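Chapter 6
The Business of Being Noticed

In December, the actress Tyyne Leinonen wore the same green coat to the premiere of Flindon three nights running. By the weekend, 722 articles had been written about it. The film got 400.

Students tend to assume the coat was an accident. Her publicist, Hussam Saliba, has never said so, and he has been asked a lot.

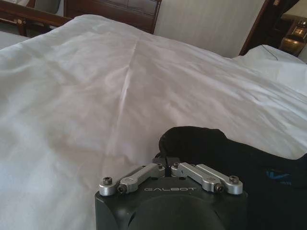

Celebrity news runs on small events that can be told in one sentence: a coat, a haircut, a lunch. Editors like them because they are cheap — no court records, no second phone call. This chapter follows the coat from the red carpet to the gossip pages, and asks who got paid along the way.

Key terms: placement, exclusive, soft denial, source close to the star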